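Quick chat with Marlies Holzer about her corridor table

Caught Marlies on her way out, so this is short. She runs the front end of a small shared office in Malville, and the table in the corridor is sort of her thing. Everybody who works there ends up at it eventually.

"It was never meant to be a desk. We had the corridor, long, dim, no use to anyone. I put a table in it."

Secondhand table, brown wood, glossy top. She paid 300 for it and another 100 to have it brought over. Chair came later. Curved back, arms, "the only one people fight over."

What goes on it? "Everything. Cables. Bits of paper. Things out of pockets." She tidies at four in the afternoon, most days. Not the way you'd think. No boxes, no drawers.

"I push it all into one spot first. The small stuff. Then I look at it and I get annoyed and then I sort it." Laughs. Paper scraps go last becuase somebody always wants one back.

I asked about Lech Kubiak, who works down the hall and has views on clutter. He wanted a clear top by October, nothing left out overnight. She said no.

"Lech likes a table you could land a plane on. I like one where I can find my cable. If it's out, I can see it. If it's in a drawer it's gone, I'll buy another one."

There is one rule - flat things live on the left. Folders, laptops, whatever is flat. The middle is for people who are in the middle of something. Food goes to the kitchen, she is strict on that.

Does it work? "Some days. Nusrat left a stack of cards there and it sat for a month. I moved it, she moved it back."

And the wood? Wax, a soft cloth, twice a year. She won't use spray. Cups have left rings, she says, and the wax takes care of most of it. Anything to protect the top is welcome, she doesnt care what color.

Then her phone went and she had to run. Last thing, from the doorway - "Write that the chair is mine."

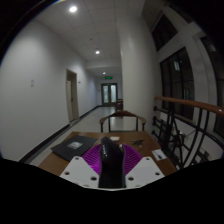
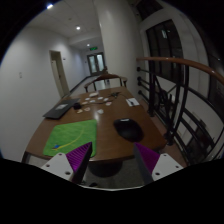 Marlies Holzer's corridor table in Malville, small stuff out and the flat things on the left.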